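Utensil tray

A utensil tray is an open container in which forks, spoons, chopsticks and small kitchen tools are kept together. It can stand on a dining table, on a counter or inside a drawer. In some homes the same tray is also used for carrying the utensils from the kitchen to the table.

Materials and form

Trays are made of stainless steel, plastic, wood or bamboo. Drawer models are usually divided into compartments, from 3 to 6 of them, so that each kind of utensil has its own place. Table models are often without any division. In a shallow tray the long pieces, such as ladles and chopsticks, lean on the rim, and their ends stay easy to take hold of.

Use

In a household with mixed tableware, one tray may contain metal and plastic forks, soup spoons and wooden chopsticks. Ceramic spoons are sometimes kept apart, as they can chip when they knock against metal. A scrub brush is by custom stored near the sink, but in small kitchens it may share the tray with the utensils.

Sorting

Mimoza Begović, in her household handbook Trays and Drawers (Brornwood Press, p. 141), describes two ways of sorting. The first is by material, the second is by the meal at which the pieces are used. She prefers the first for families who wash by hand, and she advises to empty the tray completely one time every week, for example on Saturday, and wipe the bottom.

See also: Cutlery, Chopstick rest, Dish rack

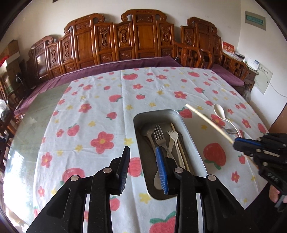
Photo: Konrad Gajewski
Stainless steel tray with forks, spoons, chopsticks and a blue scrub brush, on a tablecloth printed with apples and flowers.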